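Friday Night Is Robot Night

I got to the Stistmont robotics club at ten past six with a bag of donuts, and I'd love to tell you somebody looked up. They were arguing about an elbow joint. (The donuts went fast once that was settled!)

The club meets in the old print shop at Zernthorpe High, and this spring they're getting ready for the Parry Cup, a pick-and-sort contest held every May. Each team's arm has 4 minutes to empty a box of everyday stuff it has never handled before, one thing at a time. Drop something and you lose points. Drop it on a judge's foot, as last year's team did, and you hear about it for a long while.

Sneha Thakur is a junior and drives most of the practice runs. She let me have a go, and I was terrible at it. I closed on thin air, then I closed on the box, then I somehow closed on the edge of the table and Mohit Kandpal reached past me very politely for the stop button.

"You're looking at your hand," Sneha told me. "Look at what the arm sees."

So I tried that, and it helped a little. What the arm sees swings around like a kid on a tire swing, and you have to wait for it to settle before you trust anything.
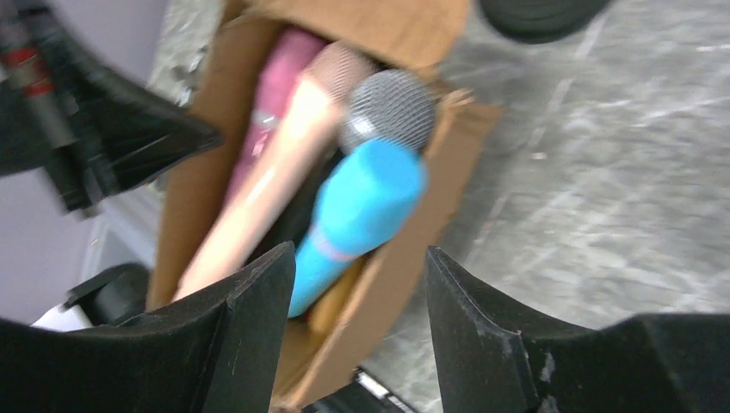

Microphones in the box, as seen between the gripper's fingers.

Microphones are mean, it seems. A round head on a tapered handle wants to roll, and Mohit thinks the glossy ones are worse than the matte ones. Their coach, Noeline Trevaskis, isn't taking sides until she sees his numbers. The team has logged 300 practice grabs since winter break, and their best full run scored 73, which Sneha called "fine" in a voice that meant it wasn't.

By eight the donuts were gone and they were back on the elbow.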